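Sorting slippers by the door, quick version

Bit of a rush today, so short one. Slippers at ours end up everywhere, soles up, on their sides, one under the radiator. Takes two minutes to fix, do it Thursday before the bins.

What you need: a small shelf, a damp cloth, a clear table. Old towel if the soles are mucky.

1. Get the whole lot out on the table. Don't pair yet.

2. Turn over any that are upside down. Wipe the grooves first while you can get at them, grit hides in there.

3. Find the pairs. Go by colour, then check the strap. Teal with teal, obvious, but I've still got it wrong.
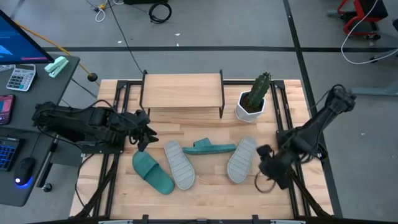
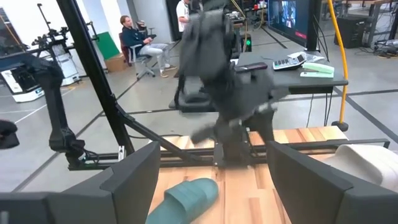

Slippers out on the table, not put away yet.

4. Left and right side by side, toes pointing the same way. Straps up.

5. Onto the shelf. Everyday ones on top, guest ones underneath. Heels to the front so you can grab them wihout bending much.

Odd one left over? Look under the sofa. Raelene keeps a bag for strays, good idea if you've got kids.

Foam ones: cool water only, no tumble dryer. Leave them out overnight if they're still damp, then shelf in the morning.

Boots next time, diferent job altogether.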